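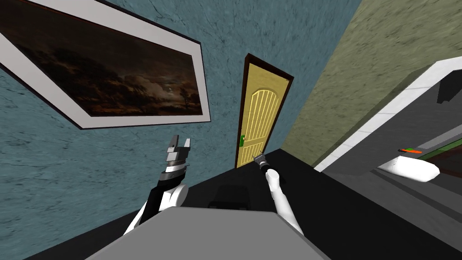 Lovstead wall paint, matte, after four months: a review

I bought this paint in January for the living room and the small hall behind it. I waited with the review until now because I think a paint should be judged after people have lived next to it for a time. On the first day every new wall looks good.

First the facts. I took the matte version in a color called Fleteck, a blue with some green inside. The base paint is from Lovstead and the color is mixed in the shop. I used three cans for two coats in the living room and one coat and a half in the hall. The half coat is my mistake and I will come back to it.

Opening the can is easy with a flat screwdriver. The paint inside is thick, almost like yogurt, and you must stir longer than you think. My neighbor Rodel Espiritu, who has painted many apartments, told me to stir from the bottom and lift the stick up, and this worked better than going in circles. The smell is weak. I slept in the next room the same night with the door closed and had no headache.

Covering is the strong side of this product. Our old wall was a tired cream color with marks from shelves, and after the first coat I could see only the darkest marks. After the second coat they were gone. I used a roller with a short nap from Kasholm, and it left almost no drops on the floor. With the cheap roller from my cupboard I had small hairs in the paint, so I threw it away after one corner.

Drying is slower than the can says. The can promises a second coat after 3 hours. In my living room, with the heating low and the window open a little, it was still soft to the finger at that time. I waited until the next morning. If you paint in winter, plan two days for one room.

Now the hall. I had little paint left and wanted to save money, so I made the second coat thin and stopped it at the height of the coat hooks. In daylight it looks fine. In the evening, with the lamp on, there is a line where the thicker paint ends. I bought one more can to correct it, and the new can was a tiny bit darker than the old ones. The man in the shop, Gijs Smits, was polite about it and explained that I should buy all cans together and mix them in one big bucket before starting. I wish this advice was printed on the label. He gave me 20 percent off the next can, which I did not ask for, and I was thankful.

How does it clean? This is my main complaint. A matte wall never likes water very much, but I expected a little more. My son touched the wall near the light switch with chocolate on his fingers. I used a soft sponge with warm water and the chocolate went away, but the place is now a bit shiny when you look from the side. Near the dining table we have two more shiny places like this. For a bedroom it is no problem. For a kitchen or a hall with children I would take the satin version, although I have not tried it myself.

The color is hard to judge from the small card. On the card it looks gray. On the wall it is much stronger, and it changes during the day, more green in the morning and more blue at night. My wife needed two weeks to like it. Please buy the sample pot first and paint a piece of cardboard, then move it from wall to wall.

I also tried the edge tape from Başaran, because many people recommend it together with this paint. It gives a clean line along the ceiling if you remove it slowly and before the paint is fully hard. On the window side I forgot it until the next day, and there it took away small pieces of paint as long as a fingernail. I repaired them with a child's brush and it is hard to find them now.

Good points: strong covering, weak smell, few drops, beautiful deep color.
Bad points: slow drying in a cold room, shiny marks after cleaning, small difference between cans.

I give it 16 points from 20. I will use it again for our bedroom in the autumn, in a lighter color, and this time all the cans will go in one bucket. If somebody has used the satin version in a hall, please write in the comments how it looks after washing.

Jasper Jacobs, 21/05/2022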